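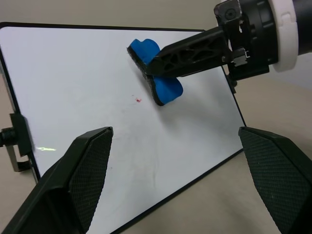 3 min read

7/6/22 — bench notes, board wiping

Back to the whiteboard task today. I moved it ahead of the cup sorting, because the people from Virden keep asking me the same question: can the two arms do one small chore from start to end, without a person beside them. I still can not answer yes.

Setup is the same as in February. One arm has the blue eraser, felt side to the board, and the other stays near with open fingers. The board is in its stand, tilted. Target is a small red mark close to the middle. I chose small marks on purpose. A big scribble is easy to improve and the numbers look nice, but at home people notice the one speck which was left.

What I think so far:

Pressure is the real problem. With a tilted surface the arm must push along the board normal, and our estimate of the tilt is not good enough. If I ask for more force, the stand can shift. If I ask for less, the felt slides over the ink and leaves gray streaks. A person corrects this with the wrist and does not think about it.

Glare. The board is glossy and there is a short bright line near the left side of it. The detector from Clutus was trained on 1,000 board pictures, mostly matte I believe, so I do not trust its "clean" label in that region. To check: mask the glare, or move the lamp. I prefer to move the lamp first.

Old smudges. Should the gray haze count as dirty? For Hellstead the written requirement says only "no visible marks". I would say haze is allowed and red is not, but this must be agreed before we report any result.

My opinion for now — wiping is nearer to ready than folding, and much farther than people expect from the videos. For a shop floor with a fixed board I would try it. For a kitchen, no.

Next:
- measure the tilt again, with the stand knob tight
- 2 stroke directions, same start point
- ask Vlachopoulos for the stiffer finger print
- new felt pad if the streaks stay

2 comments · 2 shares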